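Caritz Avar extending dining table: long-term review

Filed under: Furniture, dining

The Avar is the mid-priced extending table in the Caritz range, sold flat in two cartons. It seats six when closed. It has a dark brown top, square legs and a manual slide extension with the leaf stored under the top. I bought this one at full retail and have used it for 17 months as a dining table, a desk and general household bench. No part of the purchase was discounted and Caritz has not seen this text.

Assembly

The top ships face down in the larger carton with the slides already fitted. The rails, legs, corner brackets and hardware are in the smaller one. Each leg is held by a bolt through a steel corner bracket, which draws the leg into the angle of the rails. This is a sound arrangement and an old one. The bracket seats in a saw kerf in each rail, and on my table one kerf had been cut shallow, so that bracket sat proud and the leg toed out. A few passes with a hand saw corrected it. A buyer without a hand saw would have to arrange an exchange.

The instructions are pictorial and mostly adequate. They don't mention tightening order. If the legs are fully tightened before the table is turned over, the frame takes a set and one foot will lift on a flat floor. Nip the bolts up, stand the table on its feet, then tighten in rotation. Two people are needed for the turn. The table should be lifted by the rails, as lifting by the top puts the load on the slide screws.

The supplied hex key is soft and rounded off at the corners before I had finished. Use your own.

Top and finish

The finish is a low-sheen clear coat over a brown stain, sprayed at the factory. It is thin. The benefit is that the grain still reads as grain and the surface doesn't have the poured-plastic look of some tables at this price. The cost is that it marks. Crockery with an unglazed foot leaves fine circular scratches, visible at a low angle with a window behind. Felt pads or a tray prevent this, and a tray with a smooth underside has left no marks I can find. 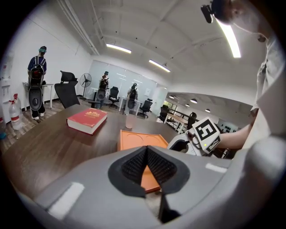 Tray and hardcover book on the tabletop.

Heat resistance is moderate. A mug of tea put down directly left a pale bloom that faded by the next morning. A casserole dish on a thin cork mat left one that didn't fade. I took it out with a cream polish and a soft cloth, working along the grain, but the patch is now slightly glossier than its surroundings. Caritz's care card recommends a damp cloth and nothing else, and says nothing about repair.

Water is less of a concern. Spills left under a placemat overnight have not raised the grain on the field of the top. The edges are different. Inside the extension joint, where the two halves meet, the coating is very light, and on one half I could feel bare fibre when the table was new. I sealed both faces with wiping varnish in the first week. Anyone buying this table should open it fully and check those edges before it goes into service.

Colour has held. The table sits beside a north-facing window and gets direct sun for much of the winter. The stored leaf, kept in the dark, is now marginally deeper in tone than the top. With the table extended the difference can be seen in daylight, though not under the pendant light in the evening. I now leave the leaf in for a weekend now and then to even them up.

Extension mechanism

The slides are steel, branded Seidel, and are the best component on the table. Travel is smooth over the full length and there is very little side play. The leaf is in one piece, lifts out of its cradle and drops onto locating pins. The two latches underneath pull the joint closed firmly enough that a sheet of paper won't pass through. 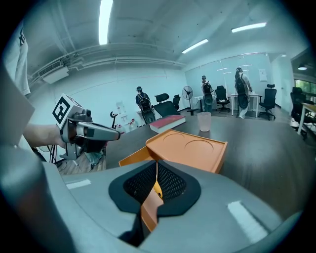
In humid weather the pins bind. The holes appear to have been drilled with no allowance for movement across the leaf, and in September, after a wet fortnight, I couldn't seat it without a mallet and a block. Easing the outer holes slightly with a round file fixed this and didn't affect alignment, as the centre pins do the locating. The design drawing should have called for slotted holes at the ends.

The latches are awkward to reach. They sit well inboard of the rail, and on a first attempt most people will need to get down on the floor. With practice they can be found by feel.

Stability

Closed, the table is rigid. There is no perceptible rack when writing or when a heavy pot is stirred at one end. Extended, some longitudinal sway develops, and it can be felt with a laptop on the leaf. Retightening the leg bolts reduces it. Mine needed this once after the first season and have held since. I use the table with a sewing machine closed and would not do so extended.

Knee clearance under the rails is adequate on the long sides and tight at the ends, where the slide housing hangs lower. Check this against your chairs if they have arms.

Comparison

The obvious alternative is the Komton, which I used for several years at a previous address. The Komton has a thicker finish and a butterfly leaf that unfolds from within the table, so one person can extend it without lifting anything. Its slides are inferior and its legs attach with hanger bolts into the top, a weaker joint. For a household that extends the table every week, the Komton is more convenient. For one that leaves it closed most of the year, the Avar is the stiffer and better-made piece.

Parts and service

I ordered a replacement latch after cross-threading one of the originals, entirely my own error. Caritz supplied it without charge after a photograph and proof of purchase. My email asking about touch-up stain was answered by Mareike Ackermann in their parts department, who gave the colour code and noted that the stain is solvent-based and should go on before any clear coat. That information belongs on the care card.

Rating: recommended, on the condition that the buyer is prepared to seal the joint edges and own a decent hex key.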